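Category: Course Materials > Home Care and Interiors > Unit 6

Print this page | E-mail this page

Unit 6 Handout: Clearing and Cleaning a Glass-Topped Table
Dillstead Evening Program, Household Skills

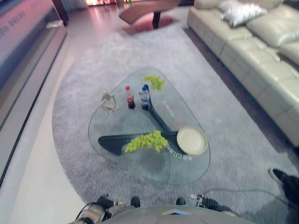
One student wrote in after last term's session that she had given up on glass at home, as every cloth she owned left streaks and the top looked worse when she finished than when she started. Streaks usually come from too much cleaner or a cloth that has been through the wash with fabric softener. Both are covered under step 3.

Before you start
You need two lint-free cloths, a tray, a bowl for fruit, and a spray bottle of plain water with a little white vinegar. The Altier cloths in the supply closet are fine. Do not use the green scrub pads.

1. Clear the top
Take everything off, including things you plan to put back. Work in this order:
– food (loose grapes go into the bowl, not back on the glass)
– drinks, caps tightened first
– plates
– ornaments, such as a jointed wooden figure

Lift each item straight up. Dragging a plate can trap grit under the rim and scratch the surface. Hold a jointed figure by the body, as the limbs shift.

2. Dry pass
Wipe off crumbs and dust with a dry cloth. On a rounded triangular top, start at one corner and work toward the opposite side, then follow the edge all the way around. If there is lettering on the glass, go over it lightly and do not scrape. Some lettering is only a surface print.

3. Wet pass
Spray the cloth, never the table. Spray runs over the edge and drips on the rug. Two squirts will do for a coffee table. Use the second cloth to dry right away.

4. Base
Clear glass shows whatever is under it, so a dusty base will spoil a clean top. Wipe curved arms from the middle outward. Check the underside of the glass for finger marks.

5. Rug
Vacuum last. A fluffy rug holds crumbs near the table legs, and the hose works better there than the floor head.

Putting things back
Sticky rings come from bottles, so use a tray or coasters. Keep heavy items away from unsupported corners.

For next time: read the Kavanagh chapter on upholstery, page 163 to the end, and bring notes on cleaning light-colored leather. The Osari worksheet is due at the start of class.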